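Hi again, bird people! I've spent most of April moving my two canaries off seed and onto pellets, and I have opinions. I went with the Wulix crumble in the end (the Tomić ones were too big for them).

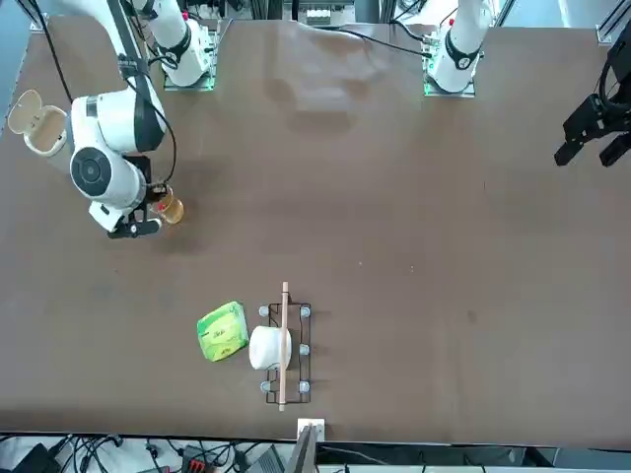

A small amber glass cup and a bin with its lid open.

Go slow, please! I mixed in one pinch a day for 8 days before I took any seed away, and I weighed both birds every morning on a kitchen scale. Velimir Obradović lent me his, which was kind, and he can have it back once I find the lid. 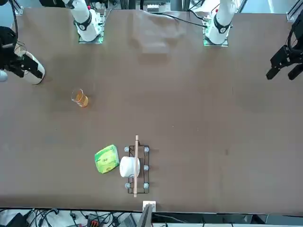

Greens and extras

Mine still get chopped kale and a bit of egg, pellets or no pellets. Damir Todorova swears by dandelion leaves from his yard in Brasturlow, but only the unsprayed patch 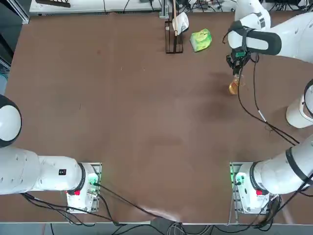

behind the shed, and he rinses them twice. I tried it and the hen went nuts for them! The cock bird threw his on the floor, so he's back on kale for now. More next month, when the new perches come.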